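The Joy of the Cable Drawer

15 Dec 2018

Every house has one. Ours is the second drawer down in the hall dresser, and until a few weeks ago it took two hands and a knee to shut. I pulled it right out one wet afternoon, tipped the lot on to the carpet and had one of the happiest afternoons of my winter.

I mean it! There is a particular pleasure in sorting electrical odds and ends that I have never had from a wardrobe or a spice rack. Clothes make me feel guilty and spices make me sneeze, but a heap of leads and plugs is a puzzle with an answer. Everything in it fits something. You only have to find out what.

Mine held 22 leads, a doorbell transformer, the charger for a camera I gave away when we lived in Bornby, and an extension reel so old that its flex had gone stiff. There was also a travel adapter from our one and only trip to Iturra, still in its paper bag with the receipt (193 of the local money, and I can't for the life of me remember what that was in pounds).

Start with the knots. Don't pull. Find the fattest plug in the tangle and work it backwards, loosening as you go, and the thinner leads will mostly fall away from it. A cup of tea helps, and so does the radio. My worst knot took 30 minutes and contained two sets of headphones, a phone lead and a hair bobble.

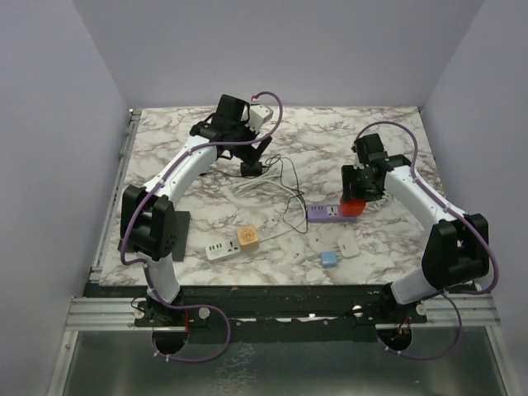 Power strips deserve a heap of their own, and they come out of the tangle first. They are the big, bossy things that everything else wraps itself around, and once they're lifted clear the job looks half the size. Look at how different two of them can be: the lavender one has a universal socket and little coloured buttons along the top, while the white one gives you rows of USB ports as well as a socket. I'd keep both and put them to work in different rooms. The one with USB ports belongs where phones and tablets pile up in the evening, and a strip with a universal socket is a lovely thing to have in a spare room if you get visitors from abroad. Plug adapters, like the rounded-square white one with its metal prongs, go in a separate tin, as they slide into the corners of any drawer and stay there for years.

Then comes the part I like best, which is labels. I've tried sticky dots (they fall off), luggage tags (too big) and bread bag clips, which are perfect. Write on the flat side with a permanent pen and snap one over each end of the lead. Both ends, please. The whole point is to be able to crouch behind the television and know which plug you've got hold of.

For winding, go loosely round your hand and finish with a strip of fabric tape. Tight little bundles look smart but they're hard on the flex near the plug. Anything cracked, frayed or scorched goes straight in the box for the recycling centre, and never mind how useful it once was. The Wurnberg one has a cage for small electricals just inside the gate, and they were very cheerful about my reel.

I finished with 5 shoeboxes, stood on end in the drawer like files: charging, telly, computer, travel, and one marked Pluvora, after the garden fountain whose spare pump lead has followed us through three house moves. The fountain went at the second. I'm giving the lead until January.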